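O pano seco antes do balde

Há uma ideia teimosa de que limpar bancos de tecido exige máquina, espuma e um sábado inteiro. Não exige. Na maior parte dos casos basta um pano de microfibra e paciência, e o resto é despesa.

Teresa Jabłońska, que me ensinou o pouco que sei disto, começava sempre a seco. Pano dobrado em quatro, passagens curtas no mesmo sentido, do encosto para o assento. Só depois vinha a água, e pouca: 400 ml davam para um banco. Quem encharca a espuma fica com cheiro a mofo uma semana inteira e acaba por culpar o detergente.

Também desconfio dos kits. O da Bratero custa 38 euros e traz escovas de que nunca precisei. Um pano decente, lavado sem amaciador, faz o mesmo trabalho durante anos -- e cabe numa gaveta.

As costuras são outra conversa. É aí que o pó se instala, e é aí que quase toda a gente passa depressa. 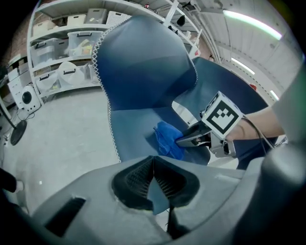

Prefiro gastar dez minutos numa costura a gastar uma hora no banco todo. Aperta-se o pano entre os dedos, segue-se a linha até ao fundo e muda-se de face quando escurece. Se a nódoa ficar, repete-se na quarta-feira. Os bancos de tecido aguentam bem a espera; aguentam pior as escovas duras.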